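# Puesta a punto de la celda de doblado Multo

¡Por fin tenemos la celda de Flerdale doblando camisetas a diario! Izzati Tuhumury me pidió que dejara por escrito la rutina de arranque, así que va tal como la hago yo.

## Antes de encender

1. Limpia la mesa con un paño seco. Las pelusas del algodón se acumulan muchísimo (¡muchísimo!).
2. Repasa la cinta azul que delimita la zona de trabajo. Si una esquina se levanta, cámbiala entera: un parche encima deja un escalón y la tela se engancha.
3. Pasa alcohol por las puntas de los dedos de la pinza.

## Calibrar la cámara de muñeca

Lleva el brazo a 200 mm sobre la mesa y abre `hegarty_calib`. Toma 7 posiciones con el tablero y guarda. Si el error sale por encima de 2 píxeles, aprieta los tornillos del soporte y repite.

## Ajustar el agarre

Esta es mi parte favorita. Coloca una camiseta ya doblada y acerca la pinza al borde, con un dedo a cada lado. Baja de milímetro en milímetro y cierra despacio. Haz 3 agarres seguidos; si pellizca una sola capa, reduce la velocidad de cierre y vuelve a probar.

Con tela gris jaspeada conviene subir un poco el contraste en Ullov, y verás qué bien sigue entonces el borde sobre el marrón de la mesa.
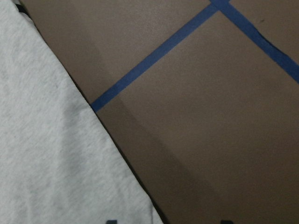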